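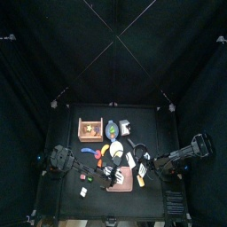
I'm after advice on storing a play kitchen set when there is one open-topped crate and far more loose pieces than will go in it. Everything has to live on a single black tabletop between uses. At present the light wooden crate stands at the back left with three toys in it, a yellow star among them, while the toy banana and the red ring are out on the surface and the two toy vegetables have a blue plate to themselves. The frying pan is the awkward item, as its long handle takes up more room than the pan. Crate and toys came from Skaltari, part number 2708 if that helps. I don't want a second crate of the same size because the table won't take it. Is it better to sort by type or by size?

Posted by Sellatthorpe

Sort by type, but only into two groups: food and everything else. More groups than that will not survive a week of use. Food goes in the crate. Plates stack flat, largest at the bottom, and the chopping board goes underneath the stack. The small cubes want a lidded tub of their own, as they drop to the bottom of any crate and you end up tipping the whole lot out to reach them.

For the pan, fit one adhesive hook to the side of the table, below the edge, and hang it by the handle if there is a hole in it. If there isn't, lay it along the back with the handle parallel to the edge. Check the hook's rating before you buy — 100 g is too little for most pans, even small ones.

I would also keep the little appliance that looks like a toaster out permanently. It is a poor shape for packing and wastes the space round it.

Posted by Osagie

just get a bigger crate and put it under the table

Posted by user2257

Disagree with the first reply on one point. If the crate is open-topped, food pieces heaped above the rim roll off when it is moved. Fill it to 4 cm below the rim and stop. Whatever is left over goes in a drawstring bag, which can hang from the same hook as the pan. I have kept a set this way since February and the only thing I changed was the bag, from cotton to mesh, so the contents can be seen without opening it.

Posted by Plotemis

Contact us | © Sellatthorpe Community Help | Back to top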